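How I Trace a Relative's Army Service (Without Losing Whole Weekends)

I started with my great-uncle, who said he'd "driven lorries a bit" in the war and left it there. Fourteen months of digging later I had his regiment, his postings and a very rude note from his sergeant!

Start with the service number. Look on medals (round the rim), old letters and pay books. With a number you can skip the 647 other men with the same surname – yes, that's how many I got on my first search. 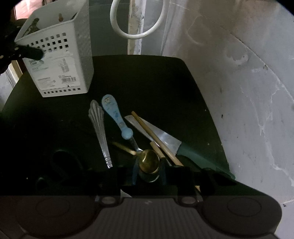 Hussam Chamoun wrote in to say that his grandfather had two numbers, one for each regiment, and that anyone stuck should search both.

Good point, and I've added it to my own checklist. Next, ask for the service record. Fill in every box you can, even the dull ones, and keep a copy of the form. Mine took months to come (I'd nearly given up), so while you wait, get going on the unit's war diary. These are daily notes kept by an officer, often in dreadful pencil,
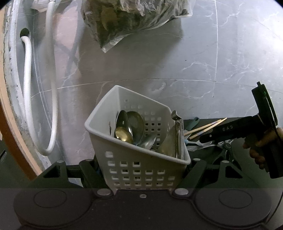
and you'll want to read a few pages either side of the date you care about, as the clerk sometimes caught up late. 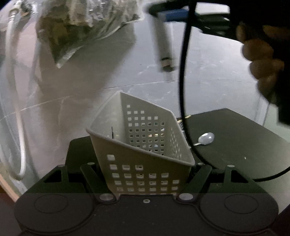
War diaries rarely name ordinary soldiers, so match the dates in the service record to the places in the diary and write them side by side. I print the pages and sort them by month. Any box will do for that, even a white plastic basket with a rounded rim like the one in the photo, as long as your pages fit. Then phone your oldest cousin and read the place names out. Mine remembered a postcard from Naples straight away.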